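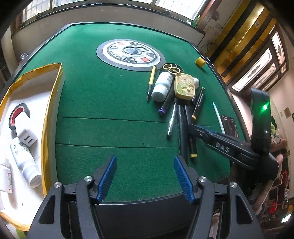
The green-topped table, with pens and bottles on it.

Games evening is back at Skenel Hall

Well, it has been a long winter, and I know plenty of you have been asking (in the shop, at the bus stop, and once through my car window) when the games evenings would be starting up again. I'm very pleased to say it's this Thursday, doors at half past six, with the first hands dealt as soon as everyone has a cup of tea and has stopped talking about the roadworks.

For those who haven't been before, it's mostly cards, with dominoes and a few board games for anyone who would sooner not be shouted at over whist. You don't need a partner and you don't need to know the rules. I came to my first one knowing only snap, and was treated with great patience by the Brarkel ladies, who then beat me soundly for 8 weeks in a row.

We did have a good think about what to change this year. The late finish wasn't popular with those who catch the last bus to Kevby, so we'll stop at nine and stack the chairs after that, which should leave time for a proper goodbye on the steps. Entry stays at £2, and that includes tea and a biscuit. Cake is extra, but only a little, and if you'd like to bake one for us please do! Lemon goes first, every time, and the coffee and walnut is usually gone by the break. 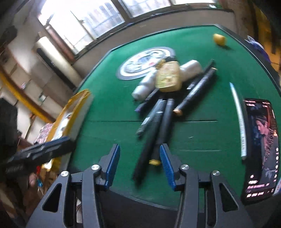
Table and box, side by side.

The big jigsaw is also returning. It's the 1000-piece harbour view we started last spring, and we got as far as the boats and most of one seagull before the weather turned nice and everybody went off to their gardens. It has spent the months since under a board in the back room. If you have a good eye for sky, we need you badly.

Looking further ahead, the friendly match against Shin is set for May, and we'd like to send six players this time. Last year we lost on the final hand and the drive home was rather quiet. Put your name on the sheet by the kitchen hatch if you fancy it, and do say if you can offer a lift.

Parking is behind the hall as usual, but please leave the gate clear for the farm.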